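# The winter woollies pile, Rolgate flat

Feb 10, 2026

Every year I swear I'll sort the warm things out before the spring, and every year it gets to March and I'm still pulling jumpers off the same chair. So I've made a start early this time! Everything came out of the wardrobe and the two bags under the stairs and went on the bed, because if it's on the bed I have to deal with it before I can sleep. I used to do this on the floor but the cat took it as an invitation.

My rules are the same as last year. If I've worn it since autumn it stays, if it itches it goes, and anything with a dodgy zip gets a fair trial first (a rub with a candle end works wonders). The charity shop on Baumgartner Street takes coats and fleeces all year round, which is handy, but they do like them washed.

The black fleece has gone a bit bobbly and I don't care, it's the one I reach for when the heating's off. The red knit with the gold zip is staying as well, I'd miss the colour. 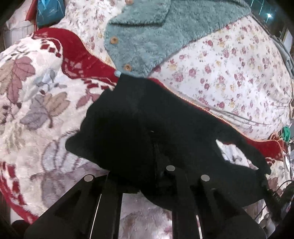 Fleeces get a cool wash, inside out, and no softener, as it makes them go flat. The teal sherpa one needs the most looking after with all that curly pile, so it goes in by itself and dries over the bath. I did tumble it once. Never again!

Knits get folded, please, not hung. I ruined a lovely Ukitz cardigan on a wire hanger and ended up with shoulders like a coat stand.

Next up is scarves, and there are far too many of those.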